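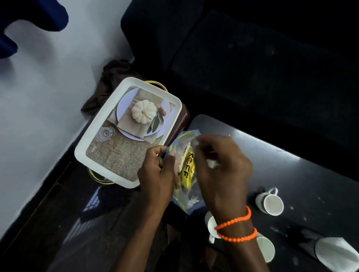

Lellus Headband Camera Kit, after a semester of student use

I'll say up front that I wasn't going to buy this. Our club (robotics, second floor, the one with the bad heating) had a chest strap from an older project and I figured we could make it work for another year. Then I watched a whole afternoon of chest strap footage and it was mostly elbows. So in September we ordered the Lellus kit, and I've been meaning to write it up ever since because I couldn't find a single review from anyone using it the way we do.

What we do is record people's hands doing ordinary kitchen and packing jobs, and then the software half of the club tries to get our little two-arm setup to copy them. The job we picked for this year's Studomgate student challenge is the hospitality tray. Cups, a bag of sachets, a folded sheet of paper, everything has to go in the tray and come out of it again. It sounds like nothing! It takes a person a couple of minutes and it has been eating our weekends.

So, the kit. You get the camera, an elastic headband with a rubber patch at the front, two batteries, a tilt bracket and a carrying pouch that's too small for all of it. We paid $258 with the student discount, which was most of our fall money.

The tilt bracket is why I'd recommend it. It clicks in steps, so when you find an angle that looks down at your hands you can write down the number and get the same view next time, on a different head. Our old mount had a thumbscrew and every session came out a bit different, and then the software people would come and complain to me about it. I set ours on the third click for anything on a table. If you're tall, try the fourth. You end up with both hands low in the picture and the things you're reaching for above them, and that's just what we wanted.

Picture quality is good, better than I expected in a dim room. Dark furniture goes pretty murky, and white cups near a bright wall can blow out a little if you leave everything on auto, so lock the exposure before you start. Clear plastic bags are still a pain. All those creases catch the light and our tracking goes a bit nuts. I don't blame Lellus for that one, but if your project has zip bags in it, plan some extra takes.

Orange turned out to be a lucky color for us, by the way. One of our regulars records in her beaded bracelets, and the bright beads are really easy to pick out when you're scrubbing through clips trying to find where the right hand went. I've started asking people to wear something bright on one wrist. Cheap trick, works great.

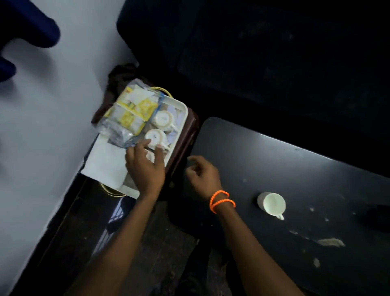
Getting the cups settled in the tray. The sachet bag stays along the far side.

Now the comfort question. The band is fine for short takes, and for the first few minutes I forget I have it on. After that the front patch starts to press on my forehead, and by the end of a long session I've got a red stripe I have to explain at dinner. Keegan Pryor, who has the biggest head in the club and is fine with me saying so, gets a headache from it if he goes past one battery. We put a folded washcloth under the patch and that mostly fixed it, but for this money there should be a softer pad in the pouch.

Battery life: I got 43 minutes out of a full one, recording nonstop at the middle quality setting. The box claims more. With two batteries and somebody remembering to swap the charger, we can get through a whole Saturday. With somebody forgetting, we can't (guess how I know).

The app is the weak spot. It's slow to connect, it renames your clips for you whether you like it or not, and there's no way to add a note to a take. I want to be able to type "dropped a cup, skip this" right there! We keep a paper log instead. If you pull the card and copy the files with a plain old card reader you can skip the app almost completely, so do that.

I should mention the other two we tried, because people always ask. The Pinel clip-on is lighter and cheaper and would be my pick for a class where everyone needs one for a single lab. It hangs off a cap brim, though, and it swings when you lean forward, and leaning forward is most of what you do over a low table. The Van Hecke glasses look the coolest by a mile. We borrowed a pair for two sessions and they were comfortable, but the view was too high. Half our takes cut the fingers off whenever someone worked close to their body, and you can't tilt them.

A few things I'd tell another club before they buy:

Cut the loose end of the strap or tape it down, it flops into the shot.
Do one test take of 16 seconds and watch it on a real screen before you record a whole batch.
Put your tray on whatever you have, but mark where it goes. We've had it across a suitcase next to the table and it worked fine.
Tie long hair back, behind the band.

As for whether it helped the robot, kind of? With the new clips it picks up a cup from the tray most of the time and sets it down on the table with the handle pointing somewhere silly. The sachet bag it can't open at all yet. That's on us and the grippers, so I'm not taking points off the camera for it.

I'm giving it four stars out of five, with the missing star split between the app and the forehead stripe. If Lellus ever sells the padded band separately I'll buy 6 of them. We're back to recording this weekend and I still need to charge the second battery.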